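Keeping Aluminum Clean: Pans, Trim, Tools and Fittings

Posted 2024-12-05 by Lionel Vasseur

Aluminum turns up all over the house. Window tracks, sheet pans, ladder rails, shower frames, the legs of folding chairs. It does not rust the way steel does, but it does go dull, it pits if salt sits on it, and it reacts badly to some of the cleaners people keep under the sink.

Find out what you have

Most household aluminum is either bare or anodized. Bare aluminum is bright when new and will leave a gray smudge on a white cloth when you rub it hard. Sheet pans, foil trays, older saucepans and cheap ladders are usually bare. Anodized aluminum has a hard finish made by a chemical bath. It feels a little drier to the touch and does not smudge the cloth. Newer window frames, good flashlights and many appliance handles are anodized.

Some trim is painted or clear coated. If you can see a chip with a different color underneath, treat it as paint and use dish soap only.

Everyday cleaning

Warm water, a few drops of dish soap and a soft cloth will take care of most of it. Wipe along the length of the piece if it has a brushed finish. Wiping in circles on a brushed finish leaves dull patches that show up under a kitchen light. Rinse with a clean wet cloth and dry right away, especially if your water is hard.

For grease that has been there a while, lay a cloth soaked in hot soapy water over the spot for 12 minutes, then wipe. Repeat before you reach for anything stronger.

Things to keep away from it

Oven cleaner. The lye in most brands eats aluminum and will turn a pan black in one go. Check the label, as a few are sold as lye free.

Dishwasher tablets. They are alkaline and will leave sheet pans dark and chalky. The pans are still fine to bake on, but the gray comes off on your towels.

Steel wool on anything anodized. It cuts through the finish and there is no putting it back at home.

Bleach, at any strength, on window tracks. Use white vinegar and water for the mildew, and rinse it off well.

Narrow bars, hinges and tight corners

Folding parts are where the dirt goes. Chair hinges, awning arms, the scissor arms on a casement window. A cloth will not get between two bars that sit close together, so use an old toothbrush or a cotton swab dipped in soapy water. Work from the top down. A strip of cotton rag pulled back and forth like a shoeshine cloth also does well behind a bar.

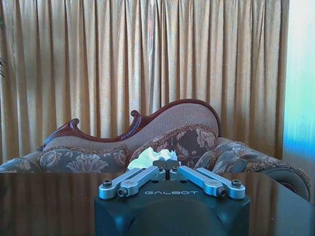 Light-gray anodized aluminum, brushed finish. Wipe with the grain.

Let hinges dry fully with the part open, then put one drop of light oil on each pivot and wipe off what runs out. Too much oil picks up dust and you are back where you started by spring. On sliding tracks, use a dry silicone spray and no oil at all.

Darkened pots

Fill the pot with water to just above the dark line and add two tablespoons of cream of tartar for each quart. Bring it to a boil and simmer for 11 minutes. Pour it out, let the pot cool, and rub with a nylon pad. Sliced lemon or apple peelings in the water will do the same job more slowly. Do not use this on hard-anodized cookware, where the dark color is the finish itself.

White chalky spots

These are corrosion, and you see them on patio furniture and storm doors. Mix equal parts white vinegar and water, dab it on with a sponge, and leave it for 7 minutes. Rub lightly, rinse twice and dry. If the surface is rough under your fingertip afterward, the metal has pitted. On bare aluminum you can sand it with fine wet paper and finish with paste wax. On anodized pieces, leave the pit alone and wax over it.

Where aluminum meets steel

A steel screw in an aluminum frame will corrode the aluminum around it if the joint stays damp. Replace rusty screws with stainless ones and dab a little grease on the threads. I did the storm door in November and two of the old screws had to be drilled out, so have spare screws in the next size up before you begin.

Before you put things away

Wash ladders and chairs, dry them, and store them off a concrete floor. Damp concrete will stain and pit bare aluminum over one winter. A scrap of wood under each leg is enough. Keep bags of ice melt and fertilizer on a different shelf.

Reader tip

Rostam Dehghan writes that he puts paste wax on his window tracks, leaves it 30 minutes and buffs it with a sock over a butter knife. I tried it on the back bedroom window and it slides better. Keep the wax off the rubber seals.

Next up: getting candle wax out of a tablecloth.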